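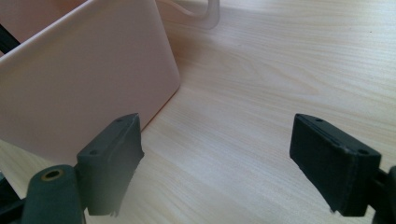
How to sort a box of old family paperwork

Updated August 2024

Most households have at least one drawer, box or carrier bag where paper has been building up for years. Sorting it is dull but not difficult. The method below is the one we used on a house clearance in Fladby, where the paper came to nearly 3,000 sheets, and it works just as well on a single drawer.

Set aside an afternoon for a drawer and a weekend for anything larger. Don't start in the evening. Tired people throw away the wrong things.

What you need

A clear table, or a good stretch of floor
Something to hold the unsorted paper, such as a plastic tub or a shoebox
Five large envelopes or folders
A soft pencil
A staple remover, or a blunt butter knife
A bag for recycling and a separate bag for shredding
A pad of sticky notes

Avoid pens while you are sorting. Ink gets on things, and a pencilled date on the back of a letter can be rubbed out if it proves wrong.

Step 1. Put all the paper in one place

Go round the house before you sort anything. Check the kitchen drawers, the glove box of the car, coat pockets, the backs of cookery books and any handbag that hasn't been used for a while. Tip it all into the same container. If you find a second box halfway through, you will have to go back over piles you thought were finished.

Step 2. Take out what is plainly rubbish

Work from the top and go quickly. At this stage you are only removing envelopes with nothing in them, takeaway menus, expired vouchers, duplicate statements, catalogues and instruction leaflets for things you no longer own. We found the guarantee for a Dakum electric kettle that had been gone for many years, along with two copies of its instructions in six languages.

Look inside every envelope before it goes. Run a thumb down to the bottom corners. Banknotes, stamps and small photographs get stuck there.

Anything with a name and address, an account number or a signature goes in the shredding bag.

Step 3. Make five piles

Label a sticky note for each and put them in a row.

Permanent. Birth, marriage and death certificates, wills, adoption papers, property deeds, divorce papers, naturalisation papers.

Current. Insurance policies in force, tenancy agreements, pension letters, loan agreements, vehicle papers.

Money, past years. Bank statements, payslips, tax letters, receipts for large purchases.

Health. Vaccination cards, hospital letters, prescriptions for glasses, dental plans. Ours included a folded treatment plan from a dental supplier called Ultedent, which looked like advertising until it was opened out.

Personal. Letters, postcards, school reports, programmes, anything handwritten.

If you can't place a sheet within a few seconds, put it in a sixth heap and carry on. That heap usually shrinks by itself once the others have taken shape.

Step 4. Remove the metal

Staples, pins and paper clips rust and leave brown marks. Slide the remover under the flat side of the staple, lift both legs and pull it straight out. Keep sheets together by folding a clean piece of paper round them. Rubber bands should go too. Old ones stick to the page, and if one has stuck, leave it alone and cut away only the loose part.

Step 5. Put each pile in date order

Oldest at the back. Where there is no date, check the postmark or the printed line at the foot of the page. Write a guessed date in pencil with a question mark.

For past bank statements, decide how many years you need to keep before you begin. The rules depend on where you live and whether you work for yourself, so check the official guidance for your country.

Step 6. Read the personal pile last

This is where people get stuck. If you start on the letters first, the rest won't get done. Leave them in a folder until the other four are finished, then read them at your own speed, over several days if need be.

One packet of ours was a run of letters from a firm called Lefèvre about a disputed bill for 1,193 francs. It went on for most of a year. We kept all 22 letters, which is more than anyone needed.

Step 7. Store it

Permanent papers belong in a fireproof box or with a solicitor, with copies kept elsewhere. Current papers should be somewhere you can reach without moving furniture. The rest can go in lidded boxes off the floor, away from radiators and outside walls. Lofts and garages are poor choices, as both get damp in winter.

Write the contents and the years on the end of each box, where you can read it on the shelf.

Keeping it under control

Choose one tray for incoming post and empty it once a month. We do a longer check each November, when the insurance renewals arrive, and take out whatever has expired. It takes less than an hour if the tray has been kept up, and a good deal longer if it hasn't.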